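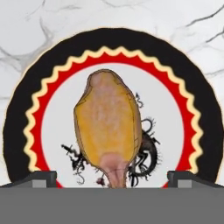

3. Simulated pick-up task

3.1 Background and setting

The work reported in this section was done by an undergraduate team in a one-semester robotics course. The team was given a simulated arm with a two-finger gripper and asked to build a small data set of pick-up attempts, train a policy on it, and report how the policy behaved when the surface under the object was changed. The course ran in the spring, starting in January, and most of the recording was done in the teaching lab after regular class hours. The team called its project Kiani, and we use that name for the full set of scenes, scripts and trained models.

Earlier groups in the same course had worked with plain surfaces and simple blocks. Their policies often did well in the scenes they were trained on and poorly anywhere else. Mervyn Furnival, who taught the course, asked the team to keep the arm and gripper fixed and put all of the variation into the surface and the object. This made the task harder for the vision part of the policy while leaving the motion part mostly the same.

3.2 Scenes

Each scene has one target object on a flat surface. The surface is built in two layers. The lower layer is a base texture such as marble, and the upper layer is a printed design that can be moved, turned or left out. The team wrote a short tool, Prurnar, to combine the layers and place the object. Prurnar reads a text file with one line per scene, so any scene can be built again from its line.

Figure 1 gives the view from the gripper in one of the harder scenes. The target is the yellow-orange object with the pink stem, standing out in the gap between the open fingers. The base is pale marble with dark veins. Over it lies a round emblem with a black outer ring, a red band and a black dragon on a white center. The dragon passes behind the target, so its limbs and coils come out on both sides. In this view the gripper body hides the lower end of the stem.

Figure 1. Simulated gripper view of a scene from the printed-surface group.

The printed-surface group was added after the first round of training. In that round the team had used base textures only, and the policy had learned to treat any strong dark line as the outline of the target. Marble veins alone were enough to draw the gripper off to one side in some runs. Printed designs have much stronger lines than the veins do, and they also contain closed shapes that can be mistaken for an object.

3.3 Recording

Team members drove the simulated arm by hand with a game controller. A run started with the fingers open and ended when the target had been lifted clear of the surface or when the time limit was reached. The team recorded 200 runs. Runs in which the operator lost control of the arm, or in which the simulator stopped early, were removed. Runs in which the operator simply missed and tried again were kept.

Two settings caused trouble and are noted here for anyone who repeats the work. First, the contact friction had to be raised before narrow stems could be held without slipping. Second, the shadow setting differed between the two lab machines for the first week, and all runs from that week were rendered again with a single setting before training.

3.4 Split and training

From the runs that remained, 77 were taken from the printed-surface group. A further 22 runs were held back for testing and were not used at any point in training. The split was made by scene and not by run, so that no printed design in the test group had been seen before. The team had first split by run, and the scores from that version were too high to be of use. They are left out of the results.

The policy takes the gripper view and the finger opening as input and gives a small change in position, wrist angle and opening at each step. Training was done overnight on one lab machine. We made no attempt to tune the size of the network, and the same settings were used for the base-texture and printed-surface models. Results for both are given in Section 4, along with a list of the test scenes in which the two models chose different grasp points.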